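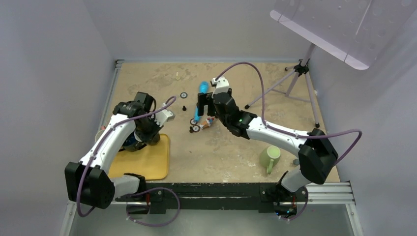
Ticket: label printer drops off network after idle
Site: Ravance, back office
Status: open, then closed, see bottom
Opened 3/30/25

Printer (named DELIA on the network) goes offline after 26 minutes idle. Power cycle brings it back. Jobs pile up meanwhile — 43 stuck in the queue this morning, all the same shipping label. Same fault as last July, old ticket says "fixed itself". Great.

Tried so far:
New patch cable. No change.
Different wall port. No change.
Cleared queue, restarted spooler. Prints fine, then gone again at 26 min.

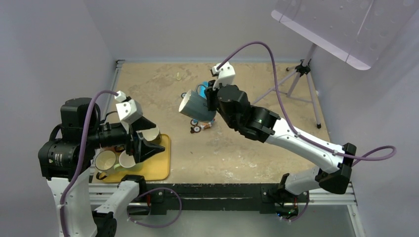 Ping test from the Jurkov desk PC, 1,000 pings with the printer awake, none lost. So the link is ok when its up. Sleep timer on the front panel says OFF but the web page for the printer says ON. Set it OFF on the web page too, saved, rebooted. Came back ON.

Firmware is old. Vandenberghe reseller site has a newer one, downloading now. Slow.

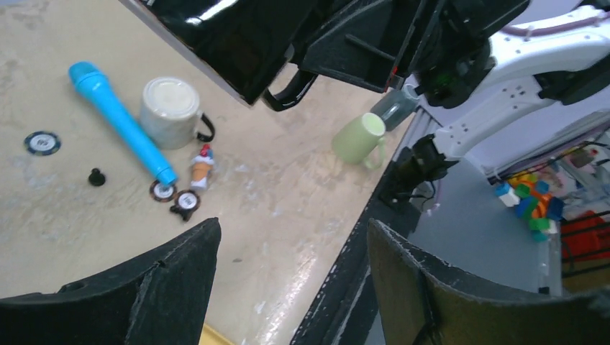 Update: firmware on. First try failed at the checksum, second try took. Sleep setting now stays OFF after reboot. Also gave it a reserved address ending in 43, it was grabbing a new one each time and the PCs were still pointing at the old one.

Left it alone over lunch. Still online, label came out first go.

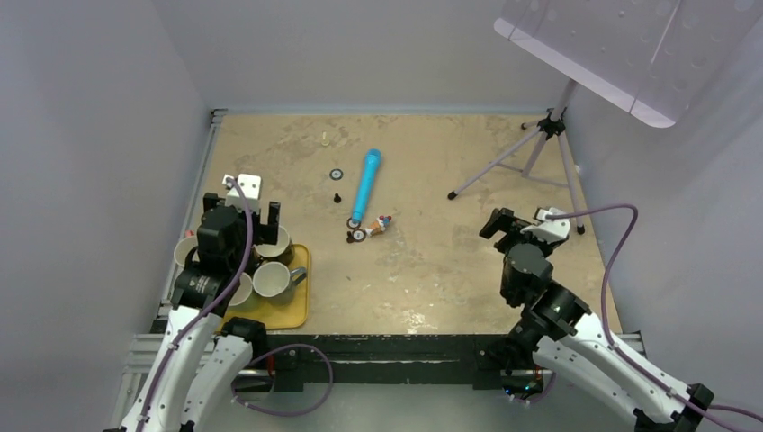
Ran 260 labels as a batch, no drops. One jam near the end, roll was on crooked, seperate issue.

To do: repoint the two front desk PCs to the new address. Closing — reopen if it goes offline again.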